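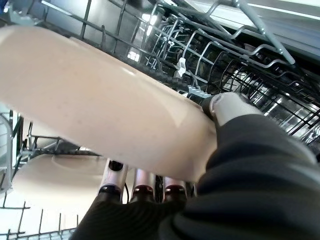

Dishwasher loading is the everyday craft of placing used tableware in a machine so that water reaches every surface, and for such a humble job it has a wonderfully rich set of habits behind it! Plates are the heart of it. They are wide, shallow and easy to stand on edge, and the racks are built to suit them. A large cream plate with fine dark specks, for instance, shows how broad and smooth an underside can be, and how much room one piece takes up beside rows of curved tines. Most cooks put big plates in first and fit the small things around them.

Racks and tines

Tines are the upright wires that keep plates apart. Closely set tines suit flat plates, while deep bowls do better with wider gaps. In her lively handbook The Clilano Rack Book, the kitchen writer Krisztina Mészáros compares 79 household racks and clearly enjoys every one of them (her chapter on soup plates is a delight).

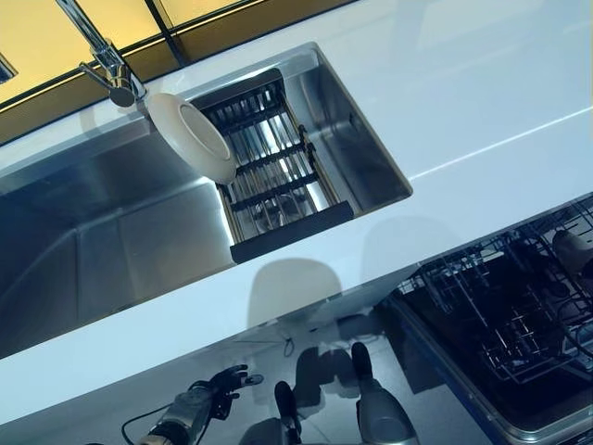
Sink racks belong to the same family of tools. Some stand on the counter, some hang inside the basin, and the cleverest lie right across the rim, turning a small sink into a place to drain things. With a two-part steel sink, a rack of parallel rods can span the smaller basin and leave the larger one free, and a white plate will stand up at the end nearest the faucet, where it takes almost no space at all. Any drips fall straight between the rods!

Iqra Bugti's Burko Guide to Small Kitchens, which appeared in May 2018, treats the sink rack as a partner to the dishwasher: a resting spot for plates going in, or for the odd piece washed by hand. 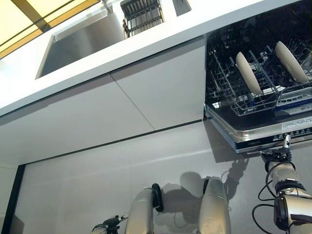 Drawer dishwashers

A drawer dishwasher slides out from under the counter like a deep kitchen drawer and is loaded from above. Plates stand upright between the tines, and a light load can be spread out generously. Fans of the design love how little bending it asks for, and how well it suits a household of 2.

See also: dish drainer, plate rack, undermount sink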